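Workshop notebook - October

Soup tubs, lid trial, carrying on from the last page

Really good session, so I'm writing this up while it's all still in my head. We finally have the new lids from Popescu next to the old ones, on tubs from the same batch, and the difference when you press them on is lovely. The old lid goes down in a sort of vague mush and you run your thumb round again because you don't trust it. The new one clicks. You can hear it from the sink.

For anyone picking this book up cold: the tub is the two litre round one in natural polypropylene, the one the Clillby kitchen buys for soups and curries. Greltent is the lid they use now (plain snap rim, tear tab). Vistent is the new one, with a deeper skirt and a little moulded flap in the middle which is supposed to lift when steam builds up and sit back down afterwards. Clillby's complaint is that Greltent lids dome up when the soup goes in hot, and a domed lid won't stack.

We filled 30 tubs, half with each lid. Kartini Setiawan did the leek and potato in the big pan and I did the weighing. We could have used hot water, and I know the last trial did, but water tells you very little about a lid. It doesn't cling, it doesn't get up into the rim, and it runs out of a gap straight away where soup will sit there and ooze for a while first. Proper soup from now on please, whatever it does to the mop.

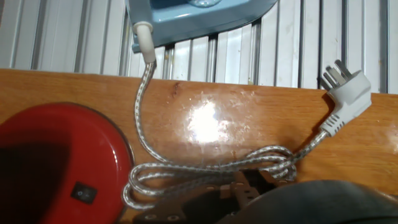
Blue iron, cord loosely coiled.

Filling

Filled to the moulded line, lid on straight away, pressed at the tab side first and then worked round both ways with the thumbs. I tried going tab side last on a couple of Greltents and it traps air under the rim, so it always feels as if it has seated when it hasn't. Worth passing on to Clillby even if they change nothing else! Their people press from the middle with the flat of the hand (I watched them do it on the visit) and that bows the lid before it even starts.

The Vistent flap lifts almost at once. I was expecting a bit of a puff and then nothing, but it stays up and breathes gently and then settles as the soup cools. Kartini kept going back to look at them. So did I. The lids stayed flat, or flat enough to put a ruler across without it rocking.

Greltents domed just as Clillby said they do. Not all to the same height, and I think the ones nearest the window came down sooner, but I didn't note the positions so that's only an impression. Label the trays next time.

Stacking

Left them for two hours before stacking. Vistents went up beautifully, the foot of the tub drops inside the raised ring and you can nudge the stack with your elbow without it sliding. The Greltents had sunk back by then but had gone past flat into a shallow dish, so the tub above sat on the outer rim only. It held. I wouldn't want to drive it anywhere.

One thing against the Vistent: the raised ring is a perfect little moat. Any drip from the ladle ends up in there and stays. We wiped ours as we went, but a busy kitchen won't, and a stack with soup in the moat is a stack glued together by the morning. Have asked Popescu if a small gap could be cut into the ring so it can drain. That ought to be an easy change to the tool since it means leaving plastic out of the part, which is adding steel, hmm, which is the awkward direction. Ask anyway.

Tipping and shaking

Each tub on its side on kitchen paper, then upside down, then a good shake held at arm's length over the sink. I was all set to be disappointed by the flap, a hole in a lid is a hole in a lid, but on its side there was barely a mark on the paper. Upside down it does weep. Slowly, and only at the hinge end of the flap. Kartini pointed out that the flap had a whisker of flash along that edge on every lid she picked up, and when she trimmed it off with the scalpel the weeping on that lid stopped. Great spot. If that holds up on more lids then the whole problem is a trimming one and the design is fine.

Greltents were tight upside down, to be fair to them, apart from the ones where we'd pressed the tab last. Those let go all round the tab when shaken. My left shoe will confirm.
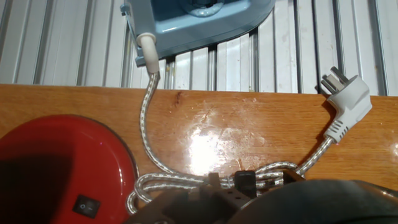
Opening

I like this part of the job more than I should. The tear tab on the Greltent is a pig with wet hands, it always has been, and you end up using a spoon handle. The Vistent tab is longer and has ribs on the underside, so you can get a proper grip, and it tears cleanly along the score and stops where it should. I opened a whole row with washing-up liquid on my fingers and only slipped on the last.

After that the lid peels in one go. It wants to flick, though, because the deeper skirt holds on and then lets go suddenly, and anything on the underside comes with it. Peel towards the far side, slowly. We should draw that on the lid if there's room next to the recycling mark.

Reclosing is better than I'd hoped. Same lid, same tub, on and off until I got bored, and the click was still there at the end. It was softer, but there. The Greltent gives up its snap much sooner and after that you're just resting it on top.

Fridge and freezer

A few of each went in the fridge and a few in the chest freezer, all the way to the bottom where it's coldest. I want to see whether the flap hinge goes brittle. Natural polypropylene doesn't like the cold, we all know that, and the hinge is the thinnest bit of the part. Popescu say there's a grade with more give in it that would run in the same tool, with a slightly cloudier look. I'd take cloudy. It's soup.

Please don't move the ones with green tape on! And please don't eat them, tempting as it is, there are spare portions in the unmarked tubs on the top shelf and they are very good with a bit of cheddar. 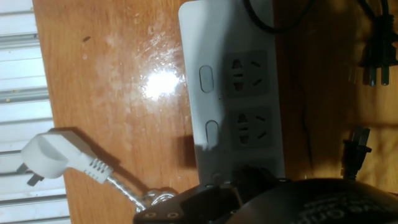
White power strip on the wooden tabletop.

To do

Trim the flash off a proper batch of Vistent flaps and repeat the upside down test on those alone.

Ring Popescu about the gap in the ring, the flash, and samples in the cloudier grade.

Try a thin soup. Leek and potato is kind to a lid. Something like a clear chicken broth would find any gap going, and after that a curry with plenty of oil in it, for the staining as much as the leaks.

Write out the thumb method for Clillby, with a drawing. Kartini draws better hands than I do.

Freezer tubs come out tomorrow morning, first thing, before anybody needs the sink. Drop test straight from frozen, floor level, lid corner down, old towel underneath the second lot.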